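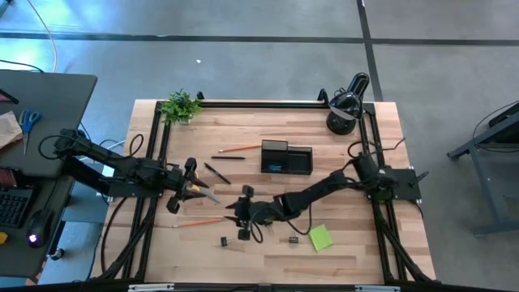
Can one kit be shared by a whole robotics club?
It can, if the group is small. We recommend 4 or 5 students for one kit, with 2 at the arms and the others preparing the next task.

Skakley Two-Arm Kit for Clubs

The kit has two arms with grippers, the mounting plates, the cables and a printed task book. You must provide the table and the computer. The task book was written together with the Flanelstead school club and follows their autumn project, "Tidy the Desk". Students teach the arms to pick up pens, pencils and clips, and to pass a small tool from one gripper to the other. The passing task is the most difficult, so please leave it for the end.

Teams who want to enter the Fuvov Cup must register before the end of August. The task book gives 85 points as the pass mark for the practice round.

Spare finger tips are sold in pairs. Please write to us which version of the gripper you have before you order.

Page updated May 29, 2018

Print this page
E-mail this page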